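3.2 Household survey

Mosquito larvae were sampled from 362 households in Korard and Rirova during January, following the protocol of Pascual. Containers were emptied through a fine sieve.

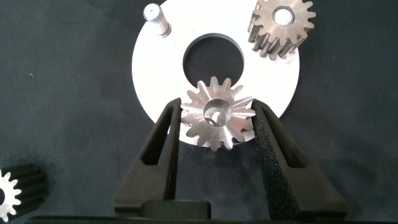
Larval counts were entered on site and checked by a second reader. Of 485 containers, those stored outdoors were analysed separately.

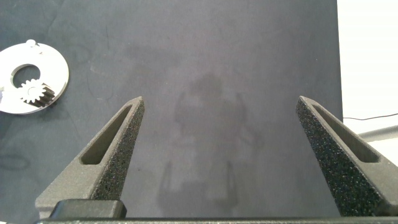
Figure 3. Small metal part with a gear, on a dark grey mat.

Species were confirmed by R. Cruzado.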